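Astero sign-up tool for volunteers, 3 months in

Posted October 15, 2023 by Catriona Gourlay

Quick review, typing between shifts. We run a free after-school drop-in for teens in Lendville and needed somthing better than a paper list on the door. Tried Astero from June. Web version mostly, bit of the phone app.

Setup: easy. One evening. Imported our helper list from a spreadsheet and only the phone numbers came out wrong (leading zeros gone, fixed by hand).

Shift calendar: good. Big blocks, clear colors, people can swap without emailing me. Elspeth Menzies swapped out of homework club on her first try and she hates apps.

Reminders: texts go out 6 hours before. Wish I could change that. For a morning breakfast shift it means a text in the middle of the night. Two complaints so far, both fair.

Background check tracking: weak. You can upload the form but it won't warn you when one expires. We still keep a separate sheet for that. For a youth program this is a big miss.

Hours report: the reason we stayed. Our grant from the MacAulay fund wants hours logged by activity, and Astero spits that out in a couple clicks. We passed about 3,000 hours in the system and it didn't slow down any. 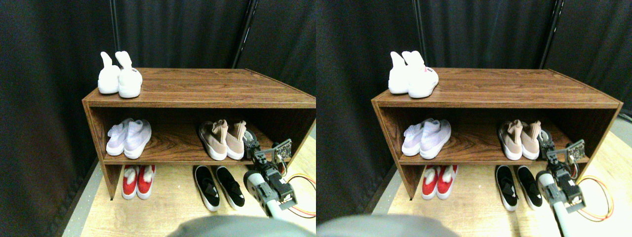 Shoe rack, wood-grain finish, with white high-top sock sneakers up top.

Support: Asked 3 questions. Answers came next day, polite, one of them wrong. Paavo Hirvonen on our team found the real fix in the settings under Groups, then Roles.

Vs Trerance, which we had before: cheaper, fewer crashes, uglier. Trerance did handle expiry dates tho.

Would I buy again? Yes for scheduling and hours. If you work with kids, keep your own list of checks untill they sort that out.

4 out of 5.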